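Home | Files | Issues | Wiki | Releases

# Preteo

Preteo keeps display drivers and mouse button profiles in step on desktop machines. It reads the installed driver version, compares it with a local list, and writes a report. It does not download anything unless told to.

## Requirements

- 64-bit system, kernel branch 6 or later
- Hokumow library, version 11
- 26 MB of free disk space

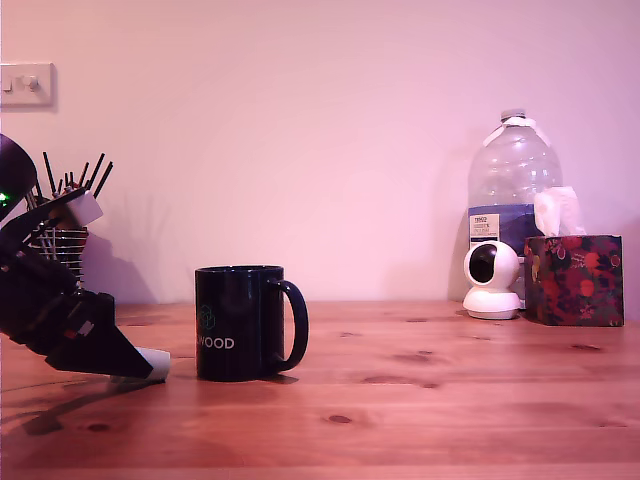 Profiles are stored as plain text, one file per device. Each file has a name, a color value for the status light, and a list of button codes. The color value takes a name or a hex code; a small bright green light like the one glowing on the dark housing at the left is `green`, with no hex code needed. Unknown names fall back to `white`, and a warning is written to the log.

## Usage

Run `preteo scan` first. The report goes to the current folder unless `--out` is set. Then run `preteo apply` with the profile name. A device that is unplugged during `apply` keeps its old profile.

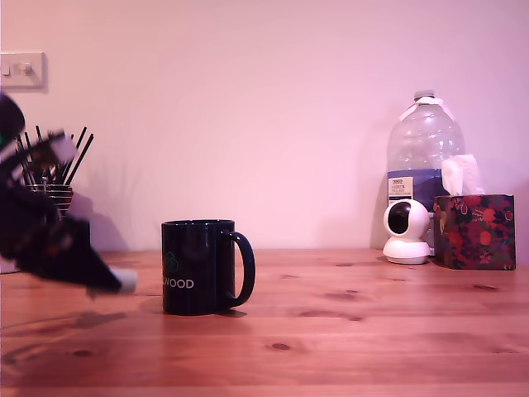 If two profiles claim the same device, the one with the later file date is used. Set `strict = yes` in the config file to stop with exit code 9 instead. Exit codes are listed in the wiki.

## Known problems

- Devices behind a Catberg hub report the wrong button count until the second scan.
- The rollback command ignores `--out`. Fixed in the October branch, not yet merged.
- Paths with a trailing space fail without a message.
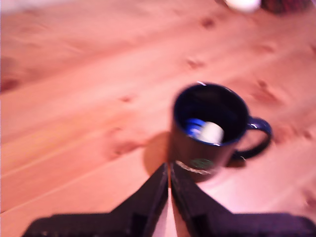

*Dark blue mug on a pale wooden table.*

## License

MIT. The button code table comes from the Aebischer package and keeps its own license file, found in `/tables`.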